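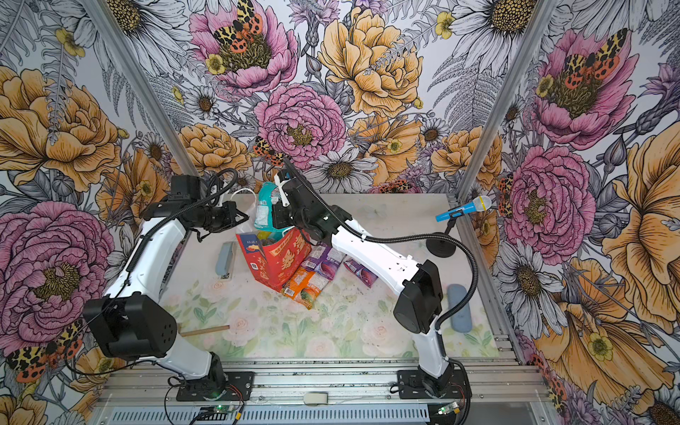
Two robot arms and a group of bags in front of floral wallpaper.

Sandoval Court Residents' Association
Minutes of the ordinary meeting, October 2020
Held by telephone conference

In the chair: Rutilio Tlapale
Present: residents of Blocks A, B and D; the managing agent (Draklow)
Apologies: Block C

1. Minutes of the previous meeting
Agreed as a correct record, subject to one change. Under item 4, "stop valve" to read "isolating valve".

2. Matters arising
The bin store door has been rehung and the closer adjusted. The ground floor socket in Block B remains out of use. Draklow to confirm whether the fault lies in the socket or in the landlord's supply.

3. Heating and hot water
3.1 Draklow reported on the inspection of the communal boilers by the heating contractor, Fledon. Boiler 2 is locking out on low water pressure. The expansion vessel has lost its charge and is not considered worth repairing. Boiler 1 is carrying the full load and can do so in mild weather.
3.2 Fledon has quoted £311 plus VAT for a replacement vessel, including labour and draining down. Block A asked whether the quotation covered fresh inhibitor. Draklow thought so but did not have the paperwork to hand – to be checked before the order is placed.
3.3 The hot water will be off during the work. Residents asked for 7 days' notice in writing, posted in each lobby as well as sent by email.
3.4 Block D reported lukewarm radiators on the top floor, mainly in the mornings. Draklow advised bleeding the radiators first. If that makes no difference the balancing valves on the riser will be looked at on the same visit.
Agreed: order to be placed once the inhibitor question is settled.

4. Roof and gutters
4.1 The rear gutter of Block B overflows at the joint nearest the downpipe. The brackets have dropped and the fall now runs the wrong way. Cleaning alone will not cure it.
4.2 Draklow to obtain prices for refixing the brackets from a ladder and from a tower. Block B asked that the tower should not stand across the cycle rack.
4.3 Slipped slates on Block A were noted. No water has come in.

5. Door entry system
5.1 The Bindirora panel at the main gate drops calls to mobile numbers after a few seconds. Calls to the indoor handsets are not affected.
5.2 There was discussion of replacing the panel. The chair felt this was premature while the settings had not been checked. Block D disagreed and asked for that to be recorded.
Agreed: engineer to attend and report back. Replacement to stay on the agenda.

6. Parking
Two bays by the gate need repainting. Deferred to spring, when the surface can be relied on to be dry.

7. Any other business
Block A asked that the stairwell lights be set to come on earlier. Draklow to alter the timer.

Actions
Draklow – items 2, 3.2, 3.3, 4.2, 5 and 7
Block D – bleed top floor radiators and report result
Chair – circulate gutter prices when received

Next meeting: to be arranged after the boiler work.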